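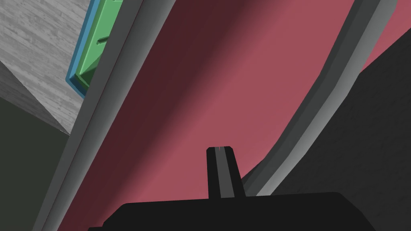
Kacper Kołodziej wrote to ask whether the Britmont is a saucepan with ambitions or a stockpot that gave up early. Fair question, and we get it in one form or another most weeks. It's a jam pan. It's wide, it's heavy, it takes up the whole shelf, and for eleven months of the year you'll wonder why you own it. Then the plums come in.

Britmont 14-Quart Preserving Pan
Item no. 1416
In stock

The Britmont is made for boiling fruit and sugar hard without decorating your stove. The sides slope outward, so steam gets away quickly and the jam sets before it turns into caramel. The base is thick enough to forgive you for answering the door. It won't forgive you for answering the phone.

You can also use it for chutney, apple butter, a very large chili, or bathing a small and patient dog. We only cover the first three under the warranty.

What's in the box
Pan with bail handle and pouring lip
Górecki long spoon, beech
Care sheet, one side, large type

What isn't in the box
A lid. Jam doesn't want one. If you do, the Sakent flat lid (sold separately) fits well enough, and also makes a decent tray.

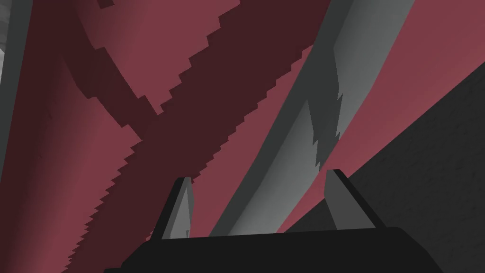

Mine has scorched twice and I'd like to know whose fault that is, writes a customer who signed only as Plum Person. Ours, a little. The old care sheet said "medium-high heat," and stoves have opinions about what that means. The new sheet says to keep the burner on medium until every grain of sugar has dissolved, then turn it up and stay put. Stir across the bottom in a figure eight. If it does catch, don't scrape! Pour off what's still good into another pot, then boil water with a spoonful of baking soda in the empty pan and let it sit overnight. The black bits will usually lift out by morning – if not, do it again and think about what you've done.

How full is full
Stop at half. A rolling boil climbs, and sugar at that temperature is nobody's friend. Half a pan gives you about 200 ounces of fruit and sugar at the start, less by the time it sets. If you've picked more than that, make two batches. Doubling a recipe in one pan is how people end up with syrup in September and excuses at Christmas.

Works on
Gas, electric coil and smooth-top. Check the width of your burner first, as a small one under a big pan heats the middle and leaves the edges to sulk. Induction customers should look at the Dotimgate version, which costs more and weighs more and has the same lack of lid.
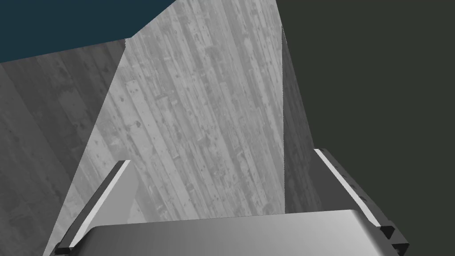 Filling jars is the part of jam making that gets left out of the cookbooks with the nice covers. The pouring lip on the Britmont is good for emptying the last inch, but for everything before that you want a ladle, a wide funnel and jar tongs. Buy the tongs. Dish towels slip, and so do the big forks people seem to think will do. Good tongs open like those two fingers do, into a wide V, so you can come down over the jar from above without knocking its neighbor. Ours have rubber on the tips and come with no instructions at all, which so far has caused no trouble.

Care
Wash by hand in hot water and dry it right away. The dishwasher won't ruin the pan, but the pan may ruin the dishwasher, or at least keep everything else out of it. Don't store vinegar pickles in it overnight. The handle screws work loose after a few seasons and take an ordinary screwdriver.

Returns
Unused pans can come back within 4 weeks. Used pans can come back if something is wrong with them. Please wash them first. We once opened a box of marmalade.

Often bought with
Górecki wide funnel
Sakent flat lid
Jar tongs, rubber tips
Wax discs, pack of 200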